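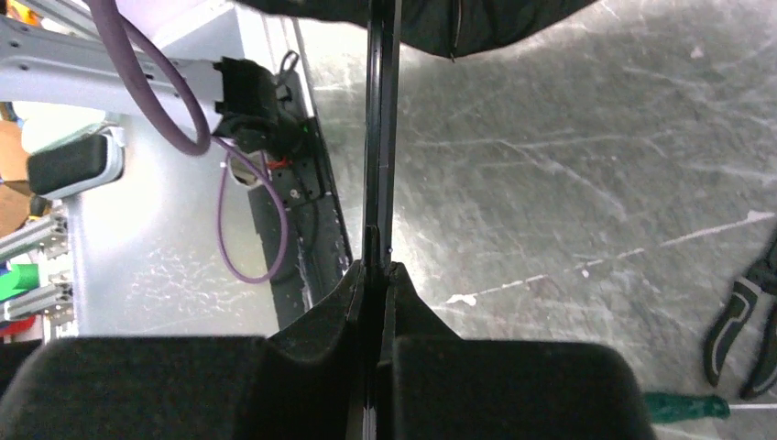 2019年12月 小倉レート研(Ogura)

年末越えのレポ金利について、連投で整理する。前提として、国債の需給そのものより、ディーラーのバランスシート制約の方が今の短期ゾーンには効いている。期末に在庫を圧縮する動きは毎年あるが、今年は入札の日程が後ろに寄っているぶん在庫が落ちにくい。カーブの絵としては、写真中央を上から下まで通る細い黒い縦棒を年末日と見て、左右のパッドを年内物と年明け物に置き換えるとよい。両側から近づいてくるが、間に一本入る。先物の限月間スプレッドも同じ形をしている。

続き。Hodeswoodの週次集計では、年末をまたぐGCのオファーは1354本。ターム物の比率が上がり、オーバーナイトは細っている。集計の対象は電子取引のみで、ボイスは入っていない。水準より構成比を見るための数字。

年末日のフォワードは、無担保に対して80bp上乗せの気配。ただし出合いは薄く、気配の幅も広い。この値をそのまま年末日の実勢と読むのは無理がある。自分は前後の営業日を除いて補間し、残差だけを年末プレミアムとして扱っている。

補間の手順。
年末をまたがないターム物でベースの線を引く。
またぐ物の総利息からベース分を引く。
残りを年末をまたぐ日数で割る。今回は3日で計算。日数の取り方を変えるとプレミアムは大きく動くので、他社の数字と比べるときは先に分母を確認すること。

Wumsteadのデスクコメントは「中銀の供給で足りる」という見方。総量では同意する。問題は配分で、準備を持つ先がレポに出すとは限らない。規制比率の計測日が年末に固まっている以上、余剰があっても動かない分が残る。9月の米国の例でも、総量の議論だけでは値動きを説明しきれなかった。

現物への波及。2年以下は調達コストの上昇がキャリーを直接削るため、年内は上値が重いと見る。5年から先は影響が小さい。10年の値動きをレポで説明しているコメントを見かけるが、感応度を計算すると桁が合わない。そちらは入札後の在庫とスワップ側の払いで見た方がよい。

リスクは逆方向。早めの手当てが進みすぎると、当日は余りになる。Flendenのモデルは過去3回の年末のうち2回で当日金利を高く見積もりすぎた。フォワードを払って当日に外す形の損失で、自分のモデルにも同じ癖がある。サンプルが少なすぎて、補正係数は入れていない。

2月分の先物については、年末要因が剥落した後の水準で見る。現時点ではベースの線からほとんど外れていない。年明けの最初の入札結果が出た時点で、ベースの線を引き直して同じ表を更新する。

追記。上の80bpは金曜引け時点の気配。月曜の朝に取り直す。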